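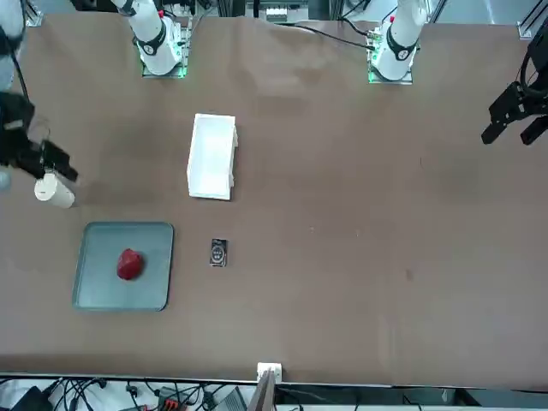

**Household and bench robotics** is the loose name given to machines meant to take over the small hand chores of homes, kitchens, packing rooms and repair shops: clearing a table, sorting odds and ends into boxes, loading a tray, folding a towel. People have been promised such machines for a very long time, and the fair answer to whether they have arrived is that some parts of the work are done rather well and others are still beyond them. Most of what exists in September 2020 lives on a table in a laboratory, with a person sitting close by.

## Background

Factory robots have welded and painted for decades, and they are very good at it, but they have the great comfort of knowing where everything is. A car door arrives in the same place every time. A kitchen counter is a much less obliging place — the cup is wherever somebody put it down, the lid is on or it isn't, and the thing next to it may be soft, shiny or easily bruised. The word *chore* covers an enormous variety of little decisions that people make without noticing, and it is this variety, more than any lack of strength or speed, that has kept machines out of the pantry.

## Tabletop work

The usual starting point is a pair of arms fixed to one side of a table, each with its own gripper, and a few everyday objects set out within reach. Two arms are wanted because so many chores need them: one hand steadies the box while the other fills it. Trays and open containers are favorites, as they give the machine a generous target and give the people watching an easy way to judge whether the job was done.

At the Kerslake workshop, where Keith Nepia led a long series of clearing-up trials, the standard exercise asked a two-armed machine to move small items from a tray to a box. It was tried 400 times with the same set of objects, then repeated with the tray turned, which brought on a whole new crop of mistakes (Nepia's notes are full of fond grumbling on this point). A grown person cleared the same table in 16 seconds. The machine needed over 3 minutes, and longer when it had to pick something up twice.

## Grippers

Hands come in two broad families. Simple grippers with a pair of jaws are sturdy and easy to control, and will do for boxes, blocks and most packaged goods. Hands with several fingers can wrap themselves around a cup or a roll and hold it at an angle, though they have more joints to look after and more ways of going wrong. Some teams fit one kind throughout; others prefer to mix them and let each arm do what suits it.

Thin, flat things lying on a table remain a nuisance to both families. A person slides a card to the edge and pinches it there, or gets a fingernail under it, and machines have had to be taught such tricks one at a time. Rounded, slippery things are nearly as troublesome — squeeze too lightly and they roll away, too hard and they are spoiled.

## On the shop floor

Small businesses have been a bit quicker than households to find room for these machines. Fosside, a packing firm in Clundutden, began using a two-armed station in June for filling gift boxes, and kept it on the plainest of its product lines. Staff still lay out the goods beforehand and deal with anything dropped. The firm's own view is that the station is a help on long, dull orders and a hindrance on short ones.

## In the home

No general-purpose chore robot is in ordinary household use, apart from the floor cleaners that have been around for years and do their one job cheerfully enough. The Drestia project placed a tidying arm in 2 family kitchens and found that setting up took up a good part of each evening. Cables, mounting hardware and a nearby computer also take up more room than most kitchens can spare.

## See also

- Two-armed manipulation
- Robot hand
- Bin picking
- Domestic appliances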